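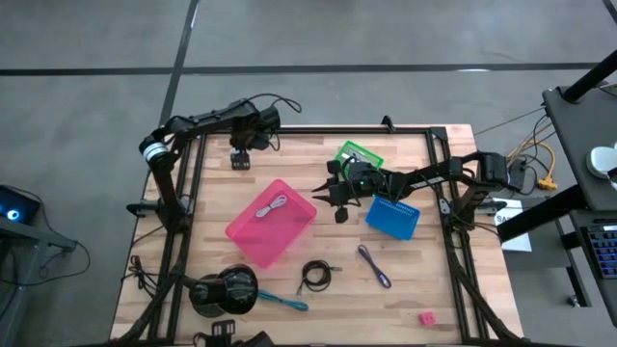 Clikavari says its robots can learn to tidy cables. The price list is still missing

RERKENDEN - A two-armed robot that picks up charging cables and drops them into plastic bins is the latest thing Clikavari would like warehouse managers to get excited about. The company opened its workshop here in November to show how the machine is taught, and the answer is that a person does the job first, over and over, through a set of remote controls.

The training table is a plain butcher-block top with a black metal frame fixed to it and an arm mounted on either side. A pink bin, a green tray and a blue basket take up the middle. One bundled white cable is already in the pink bin, while black, purple and teal ones lie on the wood in front. So does a small pink cube with dark dots on it, which Clikavari calls a "distractor," meaning an object the robot is supposed to leave alone.

An operator holds a pair of handles in another part of the workshop, and the arms copy the movements. Every joint angle and finger position is recorded. The recordings are then fed to a program called Drestex, which tries to work out what to do when the cables are lying somewhere else.

"You show it, and it gets the idea," said Régis Millet, who runs the training program. "We don't write a line of code for the new task."

That is true as far as it goes. Pressed on how much showing is involved, Millet said the cable job took 1,637 recorded attempts, of which 534 were kept. The rest were thrown out for slips, dropped cables, operators changing their minds halfway through, and what the company's log lists only as "other." So for every attempt that went into the training set, about two went in the trash, and somebody was paid to make all of them.

Clikavari did not want to say how much that labor cost. It did say operators work in pairs and change places often, as the handles are tiring to hold. A pair can also disagree. One of them likes to grab a cable by the middle of the loop, the other near the connector, and Millet conceded that early versions of Drestex tried to do both and closed on air between them. There is now a style sheet for operators, eight pages long, covering grip, approach and when to let go. For a system sold on the promise that anyone can teach it, that is a fair amount of homework.

Cables are a sensible choice if the aim is to look difficult. They sag and snag, and they never land the same way twice. But the ones on the training table have been gathered into neat coils and bundles, and a coil is a good deal easier to pick up than the knotted heap at the bottom of a returns box. Asked whether the robot had been tried on loose, unbundled cables, Millet said that work was "in the plan." He would not put a month on it.

Sabatier, an electronics refurbisher that has agreed to a trial, is more interested in the heap. The company takes in used routers and laptops by the pallet and sorts the leads by hand. A manager there, who asked to be left out of the story by name because the contract has not been signed, said the people doing that work are fast and can tell a good lead from a bad one by feel. "I need it to be close to them on a bad day," the manager said. "I haven't seen it on a bad day yet."

Neither has this reporter. Visitors were shown the table and the recording process, and were then invited to watch a video of Drestex working on its own. The video had been edited. A request to see a full unedited run was met with a promise to follow up, and nothing had arrived when this story was finished.

There is also the matter of what happens when the setup changes. Each container has its own position on the table, give or take a hand's width, and the recordings were all made with the same three. Clikavari says a new bin would call for "a top-up" of fresh demonstrations. It has no published figure for how large a top-up, and Millet's answer - that it depends on the bin - was probably the frankest thing said all afternoon.

None of this makes the method a bad one. Teaching by remote control gets around a lot of slow programming, and a robot that has watched a person handle a soft, awkward object has a better start than one working from a drawing. The trouble is in the sales pitch, where hours of careful human work get folded into the phrase "just show it."

The Sabatier trial is due to run for a full season if it goes ahead, with hand sorters working the same shift on the same stock. Both companies say the error rates will be shared between them. Clikavari has not decided whether to make them public.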